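Visit to the Duggan garden building works, Bradcombe

Members of the Cirirside Allotment and Garden Society visited the Duggan works in March. The party was received at the main gate at 9.30 am and taken first to the timber store, where spruce boards are kept under cover until they are called for. The works produces 768 cabins and summer houses a year, most of them sold as kits for assembly by the customer. 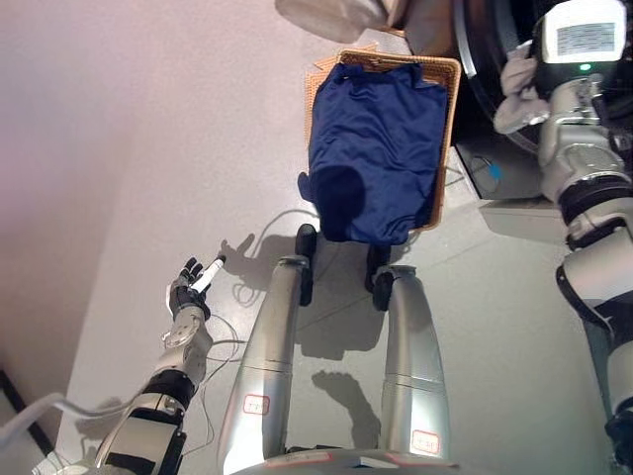
A hand holding a small white cylindrical object.

The cutting hall was of particular interest. Wall boards are tongued and grooved on a single line, and each bundle is numbered to match the plan supplied with the kit. The Stakard range, in 44mm boards, has a floor bearer treated against rot as standard. Roof felt is included – shingles are charged as an extra. Members were advised that a level base remains the buyer's responsibility, and that timber should be sealed within 5 days of assembly.

After lunch the party was shown a Stakard cabin fitted out for use as a guest annexe. Questions were taken on insulation, guttering and the need for planning consent near a boundary.
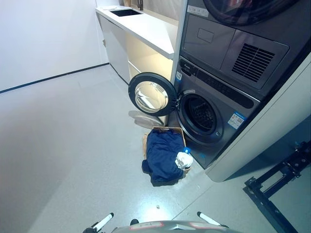
Ailsa McIver asked whether the doors could be rehung once the walls had settled, and was told that the hinges allow for adjustment and that the first winter is the usual time to check them.

The society thanks Duggan for its hospitality. Price lists may be consulted at the Cirirside hut.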